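Wutlow Online Privacy Group: minutes of the August meeting

2 August 2019
7 min read

Minutes of the open meeting held in the back room of the Undimwood library. These are my notes, tidied up. Members who think they said something cleverer than what is written here can send a correction before the next meeting.

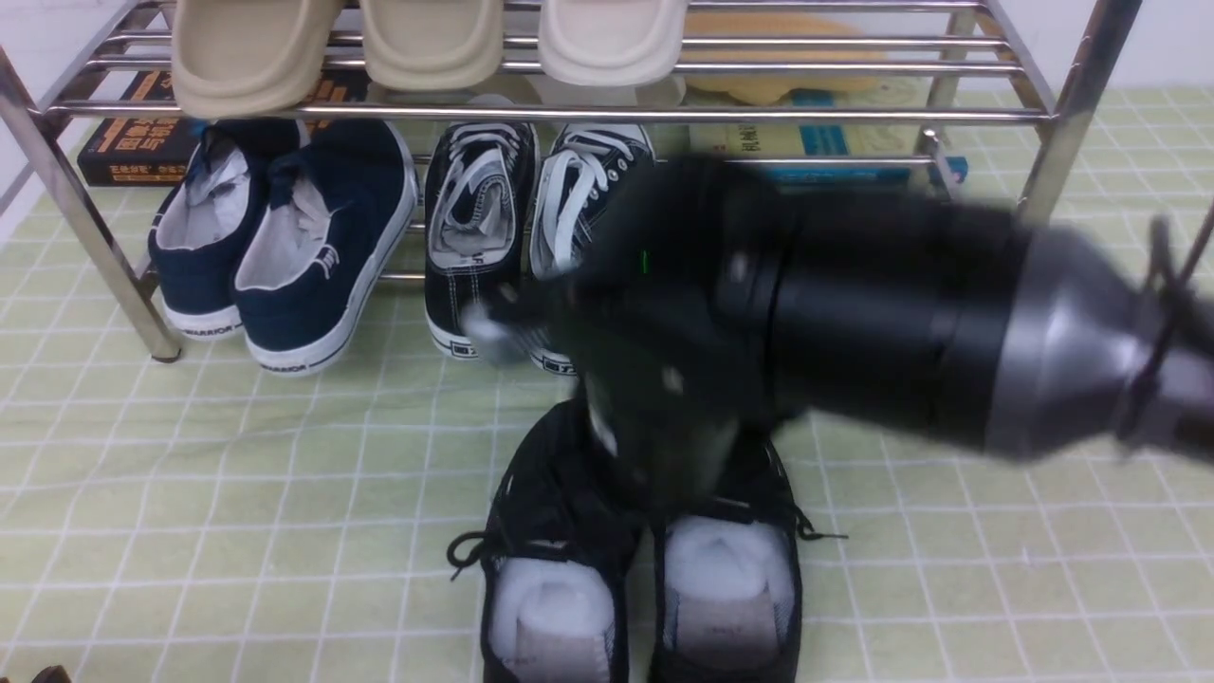
Stamatia Drakos

1. Opening and apologies

The meeting opened late while we waited for the projector to find the laptop. Apologies were read. The minutes of the April meeting were accepted after one change: the sentence saying the library "had agreed" to publish its wifi logging policy now says the library "had said it would look into" publishing it. Having re-read the email, I think the second wording is still generous.

2. Matters arising

The wifi logging policy. Still not published. The library's reply to our last letter says the policy is under review. We asked in the same letter whether there is a policy to review, and that question was skipped. Stamatia to write again and put that question first, by itself, so that it is harder to miss.

The fake parcel texts. Members are still getting these. The advice sheet we put on the noticeboard was taken down to make room for a choir poster and has now gone back up. It was suggested that we add a line about calling the carrier on a number you looked up yourself. Agreed. It was also suggested that we add a list of known bad links. Not agreed. The links change every few days, and a stale list would lead people to trust anything that wasn't on it.

Shared passwords on the hall booking system. The booking account has had its password changed. It was then written on a card and put in the drawer where the old card was. Several members felt this was no worse than what most of them do at home, and the discussion got away from the agenda for a while.

3. Presentation: the Flilcombe trial

Vangelis Tsolakis attended on behalf of Andreadis, the firm that wants to install its Flilcombe software on the public computers at Undimwood. He thanked the group for the invitation. We had invited him after learning of the proposed trial from a line in a council agenda, and he was told so.

He described Flilcombe as a safety product. It runs in the background on each public computer, watches what is opened and typed, and raises an alert with staff when it sees what he called risky behaviour. The trial would cover 40 machines across the Wutlow branches. The cost to council would be $3,000, with support included.

He said that Flilcombe cuts security incidents by 70 per cent. Asked what counts as an incident, he said this was set by each customer. Asked who had measured the drop, he said the firm had, from its own alerts. A member pointed out that if the customer decides what an incident is, and the product does the counting, the customer can have any figure it likes by changing a setting. Mr Tsolakis said he would take that on notice.

Asked whether the software records keystrokes. He said it does not "store keystrokes as such". Asked what it does store, he said short text samples taken either side of an alert. Asked how long the samples are. He did not have that with him.

Asked whether a person typing a bank password or a message to a doctor into a library computer could have that text end up in a sample. He said the software is trained to recognise password fields and leave them alone. He could not say how it would recognise a message to a doctor. I have to say I thought this was the most useful answer of the night.

Asked where the samples are kept. On the firm's servers. Asked in which country. He believed in Australia, and would confirm. Asked who at Andreadis can read them. Support staff, where needed. Asked whether the library would be told each time somebody did. He said there was an audit log. Asked whether the library could see the audit log. He said it was available on request.

Asked what users would be told. There would be a notice on the log-in page. He showed a draft of it on the projector. The draft says the computers are "protected by Flilcombe" and has a button marked Continue. It doesn't say that anything is being read or kept, and there is no way to decline short of going home. He said the wording could be looked at.

Asked whether the police or anyone else could request samples. He said the firm complies with all lawful requests. Asked whether it has had any. He said he wasn't able to discuss other customers. It was put to him that the question was about the firm and did not need a customer's name. He took this on notice too.

To be fair to Mr Tsolakis, he stayed for the whole of the questions, he did not get short with anyone, and he wrote everything down. He left the group a brochure. It has a padlock on the cover.
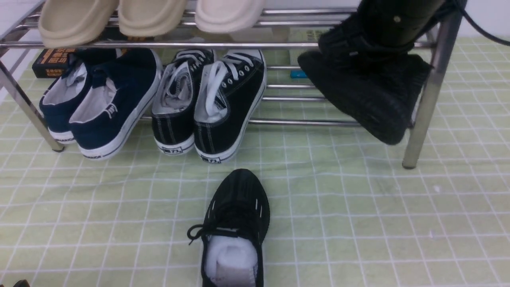 4. Discussion after the presentation

Mr Tsolakis having left, the discussion was general.

Some members were in favour of a trial with conditions. Their argument was that the public computers are in a poor state, that one of them had something nasty on it earlier this year, and that doing nothing also has a cost for the people who use them. They pointed out that the people who depend on those machines are the ones with the least choice about it. That's true, and it was used by both sides of the room.

Others, and I was one, could not see what Flilcombe does about a nasty program that a proper wipe at the end of each session wouldn't do for less. The machines are meant to reset when a user logs out. The library has told us they do. A member who uses them most weeks says she has found other people's downloads still sitting on the desktop. If the reset isn't working, somebody could fix the reset.

There was some argument over the word spyware. One member wanted it in our letter. Another said it would let the council bin the letter at the first paragraph. Settled on "software that records what members of the public type", which is longer and which the firm's own representative has now said is what it does, at least some of the time.

It was asked whether the trial has a stated end. The council agenda says it will run "for an initial period". The brochure says customers can move from trial to full service without interruption. I'd like to know what would have to happen during the trial for anyone to call it a failure. Nothing in the papers we have seen answers that.

Moved that the group write to council opposing the trial in its present form and asking for the items below in writing before any installation. Seconded. Carried, two against.

The items to be asked for:

- What is captured, how much of it, and how long it is kept
- Where it is stored and who can read it
- Whether the library can see the audit log at any time without having to ask
- The full contract, including what becomes of the samples when it ends
- The source of the 70 per cent claim
- A log-in notice that says in plain words what the software does
- Test results for the existing log-out reset on the public machines

5. Phone clinic

The drop-in clinic for phone settings will go ahead next month. The same handout will be used, with the screenshots redone for the newer menus. A member asked if we could recommend a particular security app. We don't, and we won't start. People will be shown how to check app permissions, how to turn off location for things that have no use for it, and how to set up a second step for their email. Anyone who wants to be told they are perfectly safe will have to go elsewhere.

It was agreed that helpers should not type in anyone's passcode for them, even when asked nicely. There was some grumbling about how slow this makes things.

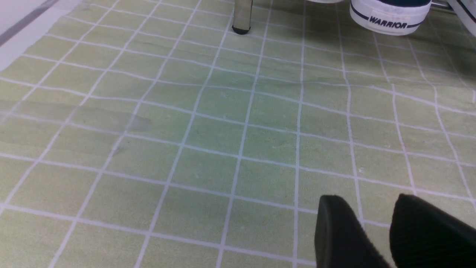
Pale green mat with a white grid.

6. Other business

The group's mailing list is still run by a free service whose privacy terms none of us would sign if we read them out at one of our own clinics. This has been raised before. Stamatia to bring a price for an alternative to the next meeting. Several members warned that they would not pay much.

A member proposed that we ask to film future presentations. Discussed briefly, with people noticing one after another what group they were in. Deferred.

7. Actions

Stamatia: letter to council on the Flilcombe trial, draft to go to members before it is sent.
Stamatia: second letter to the library on the wifi policy.
Stamatia: costs for a mailing list.
Mr Tsolakis: written answers to the questions taken on notice. No date was given for these. I asked for one.

The meeting closed when the library lights went to half. The next meeting will be in the same room.

Recent items

Minutes of the April meeting
Parcel texts: our advice sheet
Our first letter to the library about wifi logs
How to check app permissions on your phone
What we asked the council about street cameras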